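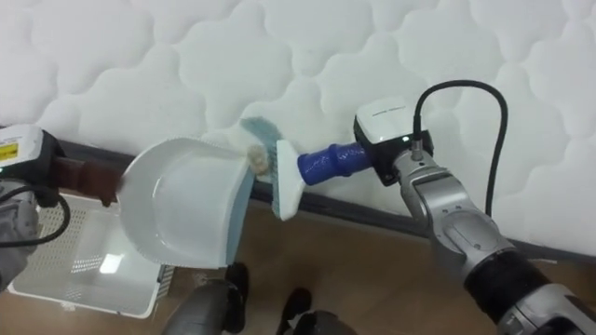
How many practice runs does a two-arm sweeping task need before a student team can train on it?

Our club trained its first usable version on 235 kept runs, and a smaller set will get you a rough version to learn from.

Two-Arm Sweeping: A Guide for New Club Teams
Rokel Student Robotics Club
Written by Gitau Massawe

These are the steps our bedroom team used for the dustpan and brush task in the Rashidi student challenge. The task is to hold a dustpan in the left gripper and a hand brush in the right, sweep a small clump of fluff from beside a bed into the pan, and tip it into a basket. A person drives the arms from the leader controls while the follower arms are recorded. The recordings are then used to train a policy.

You should already have done the arm safety session and the single-arm pick and place guide. If you have not driven the leader controls before, do that first with a sponge on a table.

What you need

Two follower arms with grippers, mounted and calibrated
The leader controls
A camera at head height and one on each wrist
A dustpan with a soft rubber lip
A hand brush with a handle thick enough to grip
A light plastic basket
A bed or a mattress on a low frame
Fluff (see below)
Soft tape for marking the floor
One driver and one spotter

Fluff

Use something that clumps. We tried paper scraps, dry rice and cotton balls. Rice rolls under the bed frame and stays there. Cotton balls are too easy, and the policy we trained on them fell apart as soon as it met real lint. Beige lint from a dryer worked well. Pull off a piece the size of a walnut and loosen it with your fingers.

Replace the lint when it starts to pack down into a hard pellet. Keep a bag of it in the task drawer, labeled, because it does get thrown out.

Setting up the space

1. Put the mattress on its frame and lock or block the frame so it can't slide. The brush will push against it all session.
2. Drive the base up until both grippers can reach the bottom edge of the frame with the elbows still bent. If an arm is nearly straight, you are too far back.
3. Set the basket on the floor on the left side, close enough that the left arm can tip the pan over it without the base moving.
4. Tape the corners of the basket and the two front corners of the base. You will move the basket on purpose later, and you need to be able to put it back.
5. Check the cable loops on both wrists. Move each wrist through its full turn by hand with power off. The cable should never pull tight and should never hang between the gripper and the camera.
6. Look at the head camera view on the laptop. The mouth of the pan and the tip of the brush should both stay in view through the whole sweep.

A wood floor throws reflections late in the day. We pull the blinds and use the ceiling lights for every run in a set. If you want daylight runs too, record them as their own set and say so in the name.

Gripping the tools

Hand the tools to the grippers at the start of the run. Picking them up off the floor is a separate task with its own guide.

Dustpan, left gripper. Clamp the handle so the pan sticks out across the front of the robot with its mouth facing right. Leave the end of the handle showing behind the fingers. Give it a light tug downward. If it rotates, open and grip again.

Brush, right gripper. The handle should run from the wrist toward the pan. Grip strength on our arms is set at 57 percent for the brush. Higher than that and the motor warms up over a long session. Lower and the brush twists when the bristles catch on the frame. Your arms may want a different number, so test it before you start recording and write it on the session sheet.

Driving the sweep

1. Bring the pan in first. Tilt it so the rubber lip is pressed along the surface you are sweeping. Hold it there and stop.
2. Bring the brush in on the far side of the lint, with the bristles angled toward the pan.
3. Press until the bristles spread a little at the tips. A small spread is enough. If the head of the brush is touching, back off.
4. Sweep toward the pan in one steady stroke. The left arm does not move while the right arm is sweeping. Most new drivers chase the lint with the pan, and those runs have to be dropped.
5. If lint is caught at the lip, lift the brush, go back behind it and take a second short stroke. Keep the run. We want these in the set.
6. When the lint is in, tip the pan back so the mouth is higher than the handle, then move the brush out of the way.
7. Carry the pan over the basket, tip it, and give it one shake.
8. Return both arms to the start pose and end the recording.

A good run takes under a minute. If you pass 95 seconds, end it and mark it as dropped.

The spotter stands to the side with a hand near the stop button and keeps their feet clear of the basket tape. The spotter also resets the lint. Do not reach in until the driver has said "hands off" and let go of the leader controls.

Recording in Zurutar

Open Zurutar and make a new set. Name it with the task, the driver's initials and the light, like this:

sweep_bed_gm_ceiling

Set all three cameras to record. Check that each has a live picture, not just a green mark in the list. We lost most of a Friday session to a wrist camera that was listed as connected and was sending the same still picture the whole time.

Press R to start a run, S to save it, and X to drop it. After X, Zurutar asks for a reason. Pick one from the menu. "Other" is no help to the person who cleans the set in August.

Change one thing every ten runs:

Move the lint along the frame
Move the basket a hand's width, then back
Swap the driver
Raise or lower the start pose a little

Do not change two at once on your first set.

Checking a set before training

Play back every tenth run at double speed. Look for the pan sliding in the gripper, a wrist camera blocked by a cable, and lint that is already in the pan when the run starts. Drop any run where the tool was bumped at the start to straighten it.

Then run the sync check from the Tools menu. It compares the arm positions with the camera times. On our last set it flagged 3,189 frames, nearly all of them from one afternoon when the laptop was running on battery. Plug the laptop in.

Common problems

The brush skips over the lint. The bristles are too steep. Lay the brush over more and start the stroke farther back.

Lint slides under the lip. The pan is tilted too far, or there is grit stuck to the rubber. Wipe the lip with a damp cloth and let it dry.

The arms stop with a force warning. You are pressing the pan into the frame. Back the left arm off until the warning clears, then drop the run.

Lint sticks to the bristles. Comb the brush with your fingers between runs, with the arms stopped.

The trained policy sweeps well but misses the basket. Ours did this for two weeks. We had recorded nearly every run with the basket on the tape. Adding a short set with the basket moved fixed most of it.

Putting things away

Park the arms and power them down before taking the tools out of the grippers. Support each tool with one hand while you open the fingers. Hang the brush by its handle so the bristles keep their shape. Empty the basket, copy the set to the Rotlow drive, and fill in the session sheet with the number of kept runs, the grip setting and anything that broke.

The guide for picking the tools up off the floor is in the same folder, under sweep_pickup.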